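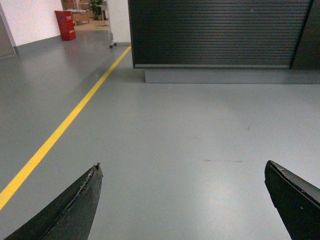 *Last changed: Friday, late evening. Fixed the tie-break section.*

I spent most of August moving our club ladder from a spreadsheet to a points system, and a few people at other clubs have asked how the scoring works. The sport is badminton, singles only, but most of it would apply to squash or table tennis without much change.

The old ladder was positional. You challenged someone up to three places above you, and if you won you took their spot. It works well for ten players. With 28 it doesn't, because the top five can avoid everyone by being hard to schedule, and a new player who starts at the bottom needs months to reach a suitable level. We had one person join last winter who was clearly top six and finished the season in fourteenth.

The points version is a plain Elo rating with a few adjustments. Everyone starts at 2000. The number has no meaning; I picked it so that nobody would ever see a rating close to zero. After each match the winner takes points from the loser, and the amount depends on the gap between the two ratings before the match. Equal players exchange 16 points. If the favorite is 100 points ahead, a win earns them 12 and a loss costs them 20, after rounding.

## Adjustments

**New players.** For the first 7 matches your rating moves at double speed. Your opponent's moves at the normal rate. This means points are created or destroyed in those matches, and the club average drifts a little. I looked at correcting for it and decided the drift was too small to matter over one season.

**Margin.** Not counted. A 21-5, 21-8 win is worth the same as 22-20 in the third. I tested a margin factor on last season's results and it changed the final order in only two places, both in the bottom half. It also gives people a reason to run up the score against beginners, which I don't want on a weeknight.

**Retirements.** If a player retires hurt after the first game is complete, the match counts as a loss. Before that, it is void. Kundden uses the same rule in their winter league and it has caused no arguments there that I know of.

**Inactivity.** No decay. If you haven't played in 28 days your name is shown in gray and you can't qualify for finals night until you play again. Your rating stays where it was. Decay punishes injured players twice, and it makes the ratings less accurate, since somebody who has been away for six weeks is usually a bit rusty and not much worse than that.

## Repeat matches

This was the weak point in the first draft. Two players who travel in together can play each other every week, and if one is underrated the other's rating sinks for no good reason. It also leaves both of them poorly connected to everyone else. The rule now is that only two matches against the same opponent count in any calendar month. Further matches can be entered, and they show up in your history, but they carry no points.

Meltard went further and capped it at one. They have roughly twice our membership, so finding a different opponent is easier for them.

## Tie-breaks

Ties on rating are rare until the end of the season, when they matter for seeding. The order is:

1. Head-to-head result, if the tied players have met this season
2. Number of different opponents played
3. Most recent match date, earlier first
4. Coin toss

The version of this post that was up earlier had items 1 and 2 reversed. The ladder itself always used the order shown here, so no seedings were affected.

A three-way tie skips the first item unless all three have played each other and one of them won both matches. I haven't seen this happen. It is in the rules so that I don't have to decide it at the courts – with the players standing next to me.

## Entering results

Winner enters the score, loser confirms. If the loser does nothing by noon the next day, it confirms itself. Matches are processed in the order they were played and not the order they were entered, so a late entry will recalculate everything after it. People find this confusing when their rating changes on a day they didn't play. I have added a note to the history page that names the match responsible.

## Still open

- Whether results from the Tautahi open should count. Their shuttles are plastic and ours are feather, and two of our players perform very differently with each.
- Doubles. Pair ratings need more matches than we have. Individual ratings built from doubles results are possible, but the partners have to rotate much more than ours do.
- Finals night format. Eight players in a straight knockout fits the booking. Two groups of four with semifinals does not, unless group matches are cut to a single game to 21.

Setonov has offered to send their last two seasons of results so I can check the double-speed period against a larger set of new players. If the number changes, it will change between seasons, and I will update this page when it does.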